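Winter Coat and Bedding Drive Opens for Residents of Treloar House

The Household Services Office will hold its annual coat and bedding drive again this fall. Collection points open in the first week of September and remain in place until the end of that month. All staff, residents, and neighboring families are invited to take part. Last year's drive placed 370 coats and jackets with local households, and the Office extends its thanks to everyone who gave.

Donations are accepted in two groups. The first is outerwear, meaning padded jackets, wool coats, raincoats with a lining, and snow pants in any size from toddler to adult. The second is bedding: blankets, bedspreads, quilts, sheets in complete sets, and pillowcases. Pillows themselves can be accepted only if new and in the original packaging. Shoes, hats, and gloves are handled under a separate program in November and should be held back until then.

Donors are asked to wash and fully dry each item before bringing it in. Items that arrive damp cannot be stored with the others and will be returned. Please check pockets, close zippers, and fasten any loose snaps. A small repair, such as a replaced button, is welcome, but an item with a broken zipper may be given as it is, provided a note is pinned to the collar. 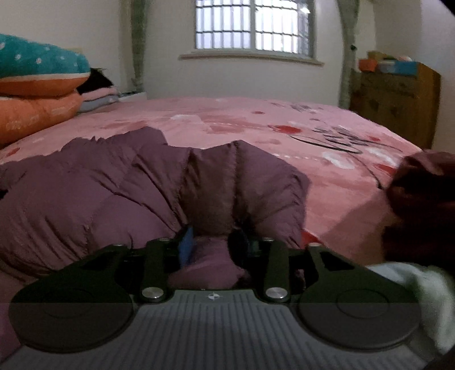
Quilted jackets require a little more care than other garments, and the Office receives more questions about them than about anything else on the list. They should be washed alone or with one other light item, on a gentle cycle, with a small amount of liquid detergent. Drying is best done on low heat, with a pause every 20 minutes to shake the jacket and break up clumps in the filling. Once dry, the jacket should be laid out on a wide, clean surface before it is folded. A bed with the cover pulled up will do very well, as with the purple puffer on the pink bedspread, where a wrinkled panel or a bunched fold is easy to see and to smooth by hand. Work from the collar down to the hem, then bring the sleeves across the front and fold the jacket once at the waist. Jackets should not be rolled tightly or placed in vacuum bags, as the filling may not recover its loft.

Blankets and bedspreads should be folded to a width that fits a standard shelf and tied with cotton tape or string. Sheet sets are best kept together inside one of their own pillowcases. Kathleen Brophy, who coordinates sorting, asks that sizes be written on plain paper and pinned to the outside of each bundle. Adhesive labels leave a residue on quilted fabric and should be avoided.

The main collection point is in the ground floor hall at Treloar House, opposite the mail room. A second point will be open at the Fivis Street entrance on weekday mornings. Residents who are unable to carry items downstairs may request a pickup through Peadar Duggan at the front desk. Large deliveries from schools or workplaces should be arranged in advance with Naomi Wanyama so that shelf space can be set aside.

Sorting sessions will take place in the east room on each Saturday of the drive. Places are limited to 80 people over the full month, and those who helped last year are given first choice of dates until the sign-up sheet is posted in the hall. Tables, tape, and hangers are provided. Participants under 16 must be accompanied by an adult.

Households wishing to receive a coat or bedding should complete the short request form available at the front desk. Forms are treated as confidential and are seen only by the distribution staff. Requests for children's sizes are filled first. Questions about the form may be directed to Deirdre Mac Mathúna during regular office hours.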